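About Skevbridge

Skevbridge is a small school for people who work with animals, or would like to. We teach short courses in animal behaviour and learning to kennel hands, vet nurses, shelter staff, dog walkers and owners who want to know more than they can pick up at puppy class.

We started with one evening course on how dogs learn. People who finished it asked for another on cats, and then for one on horses, and the program has grown from there. We now run 8 courses a year, each with no more than 20 students.

What we teach

Our courses look at what research has shown about how animals perceive, remember and respond, and at where the research is still thin. Students read the original papers, with help where the statistics get heavy. They learn how a behaviour study is set up, how handlers can give cues without meaning to, and why a result from two or three animals should be treated with care.

The practical side gets equal time. Students keep an observation diary on an animal they see often. A good diary records what the animal did, when it did it and what was going on nearby. Words like "jealous" or "guilty" are left for the discussion at the end, where we look at whether the notes support them.
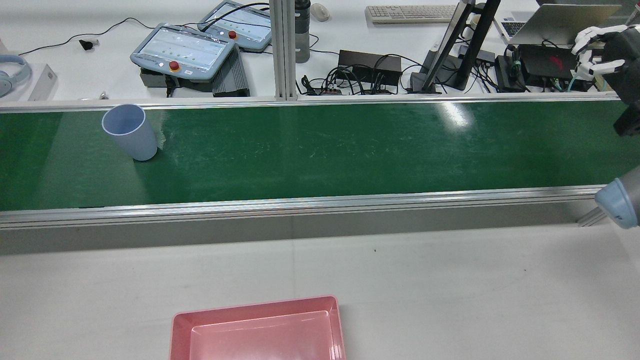
Green conveyor belt with a pale blue cup.

Our teaching rooms

The main room is on the ground floor at Skevbridge and has step-free access. Assistance dogs are welcome in every class. Other animals come in only on handling days, and students with allergies can ask for the dates before they enrol. Tea and coffee are free, and there is a fridge for lunches.

Stunuser is our second site, used for the horse and livestock courses. It has covered yards and a classroom, but no public transport nearby - most students share cars. Bring boots and a waterproof jacket.

How we treat animals

No animal is made to take part in a class. If a dog wants to leave the room, it leaves. We do not use punishment-based training equipment and we ask visitors not to bring it. Each new exercise is checked by an outside vet before it goes into a course.

Bernik library

The Bernik library is our lending collection of books and journals on animal behaviour. Current students can borrow 3 items at a time. Past students may read in the library for as long as they like after their course ends.

Enrolling

Our next intake opens on 17th June, with classes starting in October. The Holzer bursary covers full fees for two shelter workers in each intake. To apply, send us a short letter about the work you do and the course you would like to take.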